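Week 4: Showing the Arm What You Want

Hi all, notes from Zhiqiang Tan's section. I talk fast in lecture, so I've written down the parts people keep asking me to repeat (thanks to everyone who emailed!).

1. Two ways to teach

You can grab the arm and move it through the task yourself, or you can drive it from a distance with a controller. We call the first one hand guiding and the second one teleoperation. I like hand guiding for beginners - you feel right away when a joint is getting close to its limit. The catch is that your own hands end up in the recording, and the robot won't have them later.

2. What the wrist camera gets

When you drive remotely, try to work from the wrist view as much as you can stand. It feels cramped at first, I know! But if you can't tell from that view where the fingers are, the learner can't either. Look for the fingers first, then for whatever is next to them.

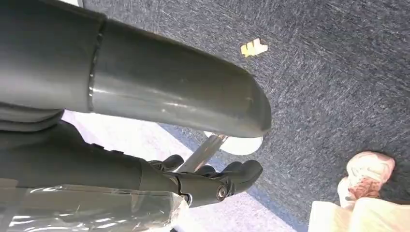

Wrist view, gripper fingers in the lower middle and carpet behind.

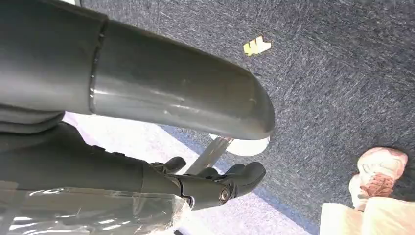
3. Recording your set

Each pair hands in 104 demonstrations of the Condthorpe task. Start every one from a slightly different pose, and please don't throw out the slow ones (slow is fine, jerky is what hurts you). If you pause for more than 4 seconds, stop and start over. Save to the Celero folder with both your names on it.

4. Before next time

Read the Yokoyama handout up to the part on replay, and write me 2 paragraphs on which teaching method you'd pick for folding a towel. I really do read them all. The sets are due March 7, 2023.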